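The Drawer Full of Odd Chopsticks

In most kitchens on the east side of Arkdale, there is a drawer where the chopsticks end up. They start out as matched pairs. A few years later there is a pile of singles, a bundle of skewers left over from a cookout, and a paper sleeve from a takeout place that closed.

Bình Châu has been sorting hers since January. She runs the lunch counter at Thái, a small restaurant two blocks from the rail yard, and she brought home the sticks that had lost their partners at work. They joined the ones her family already had.

"You keep one because you think the other one will show up," she said. "Then you have a coffee can full of them."

Her rule for pairing is simple. Length comes first. Two sticks of different heights will never feel right in the hand, even if the color is close. After that she checks the taper and the weight, and only then the finish. She rolls each stick across the counter with a flat palm. A straight one rolls quietly. A bent one knocks.

Wood does bend. A stick that spends its nights leaning in a wet jar will take a curve, and there isn't much to be done about it. Châu has tried pressing them under a cutting board for 3 days, with mixed results. Her advice is to dry them flat on a towel and put them in the jar the next morning.

Dark finishes wear first where the fingers sit and at the tip. Some people like the look. Hiếu Ninh, who refinishes furniture and small wooden goods in a garage off Mill Road, gets asked to fix it more often than he'd like.

"If it's a lacquer and it's flaking, I tell them to stop eating with it," Ninh said. "If it's only rubbed down to bare wood, clean it, dry it, give it a little food-safe oil. It'll go on working."

Ninh doesn't charge for chopsticks. He does them in batches when he has oil out for something else, and the batch is usually 26 sticks – that is how many fit on his drying rack.

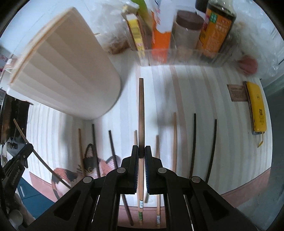 HOME & TABLE

Standing sticks up is the fastest way to see what you have. Against a pale background, the differences show right away: light wood and dark wood, a stick with a worn brown upper half and a pale lower one, a curved one at the end of the row. Laid in a heap, they all look like brown sticks.

Labels help too, while they last. A small green-and-white band near the end of a stick is as good as a name tag when you are looking for its partner. Châu leaves paper bands on until she has made a match, then soaks them off in warm water with a drop of dish soap. Any glue that stays behind comes off with cooking oil and a dry cloth.

Setareh Akbari came to the problem from the store side. She buys kitchen goods for Girnorik, a housewares shop downtown, and she used to sell wooden chopsticks in sets of 5 pairs. Customers came back asking for one stick. She now keeps a bin of plain singles by the register, mostly light wood, and people bring in the one they have at home to hold up against the others.

"It takes them ten minutes sometimes," Akbari said. "They're very serious about it."

Skewers are the other thing that gets mixed in. They are thinner, and the darker ones have often been over a flame. Akbari suggests giving them their own container. Bamboo skewers that have charred should be thrown out, and unused ones should be kept away from the sink so they don't pick up a musty smell.

Not every single needs a partner. Châu uses a spare to beat eggs and to test oil: when small bubbles gather on the wood, the pan is ready. Ninh stirs stain with the ones that are past eating with. Mỹ Dương, who lives upstairs from the restaurant, ties her pepper seedlings to them and says the plants outgrow the sticks by summer.

What about the jar itself? Anything tall with holes in the bottom will do. Stadorer, the pottery studio next to Girnorik, makes one with a loose saucer underneath that lifts out for washing. Zane Ķēniņš, who throws them, said she made the first one too short and the sticks tipped it over. The current version is heavier at the base.

Châu still uses the coffee can. She punched drain holes in it with a nail, and it sits on the windowsill over the sink with the matched pairs in it. The singles are back in the drawer.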